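Saturday at Gorko: notes from the open day

I went to the Gorko open day at Cisano on Saturday, mostly to see the handling demonstration. I had signed up for the 9 o'clock slot, which meant an early train and no queue at the door. What follows is from my notebook, tidied up a little.

Gorko does integration work. They buy in arms, hands and controllers and make them do jobs for other firms. The open day had three stations: a palletising cell behind a fence, a screen showing planning software, and the part I had come for, a two-handed robot moving moulded parts between shelving and a bin. The palletising cell was the usual thing and I gave it ten minutes. The software was a slide deck.

The handling task comes from a customer, Morelli, who want shelf stock picked into bins and put back again without anybody fitting fixtures to the shelves. The parts are black plastic mouldings with a raised lip. Anyone who has tried to pick black parts with a depth sensor will know the trouble. Low reflectance gives you holes in the point cloud, and the holes tend to be where you want to grip. The engineer running the station said they had stopped relying on depth for the last stretch of the approach and now use the ordinary colour picture from a small camera near the gripper, plus motor current to judge contact. 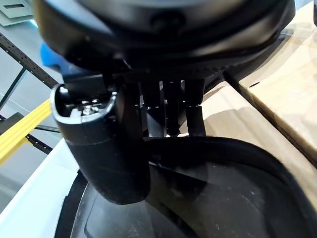 Motor current is a crude measure. It includes friction in the finger drive, and friction changes as the drive warms up. Gorko's answer is to run an open and close cycle before each session and subtract the result. I asked how long the correction holds and was told 30 minutes, after which they repeat it. A tactile pad on the fingertip would be the obvious alternative. They have tried one from Sukesitz and took it off again. The pad itself was good enough, but the cable run past the finger joints was failing, and a failed cable costs them more downtime than the pad saves.

Control runs at 500 Hz for the joints. The vision side is a good deal slower, and they would not give me a figure for it. The policy is trained on recorded demonstrations, 624 of them for this task, with an operator driving the hands remotely. I asked whether that was before or after throwing out the bad ones. After. I didn't get the number before.

Getting a part off a shelf is the easier half. The part lies on a flat surface at a known height, with space on either side, and the hand can come in from the front. The bin is harder. Parts lie at any angle and lean on one another, and the wall of the bin limits how the wrist can turn. The bin also stands low, so the arms are working near the bottom of their reach and there is less choice of elbow position. 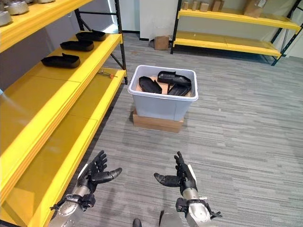 The bin on its cardboard box, three mouldings inside, shelving behind and to the left.

I took the chance to ask about the cardboard in the bottom of the bin. Apparently the background matters to the segmentation, and plain tan gives a clean edge against black. Fair enough, but it is also a condition that Morelli will have to keep up on site, and I would want it written into the acceptance test. The same goes for lighting. The yellow shelves are glossy and throw back broad highlights, and I can imagine those moving with the time of day if there is a window near.

The question I didn't get a straight answer to was recovery. If a part slips, does the robot notice and go back for it, or does it carry on with the placing motion? I was told "usually it notices". I'd like a rate, split by shelf and bin. I have written to ask and will add the reply at the bottom if one comes.

A few practical points for anyone going to the next one, which they said would be in July:

Book the first slot. The talk is the same each time, but the engineers have more patience for questions early on.

Stand to one side of the station. From directly behind, you see mostly the back of the machine.

The handout covers the palletising cell only. Bring something to write on if you care about the handling work.

Coffee is in the front office, and the car park at Cisano is shared with the tile warehouse, so check the signs.

I still have two pages of notes on their calibration routine for the head camera. That will be a separate post when I have checked the arithmetic.

Contact | Copyright, all posts the author's own | Back to top

This site uses cookies to remember your settings and count visits. Accept | Manage cookies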